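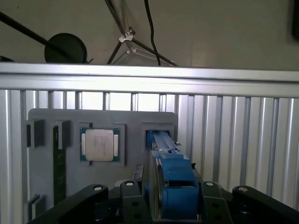
Pour Azra Lazarević, une barrette de mémoire se reconnaît d'abord à sa longueur, et le processeur à son capot de métal. Je garde sa méthode, elle m'a bien servi !

Le processeur (ou CPU) exécute les instructions des programmes. Il se loge dans un support, le socket, et chaque modèle a le sien – vérifiez avant d'acheter, j'ai déjà payé pour apprendre. Son capot, le dissipateur intégré, répartit la chaleur vers le refroidisseur.

La mémoire vive, elle, garde les données en cours d'usage et les perd à l'extinction. Moi, je la tiens toujours par les bords.

Voir aussi : carte mère, pâte thermique.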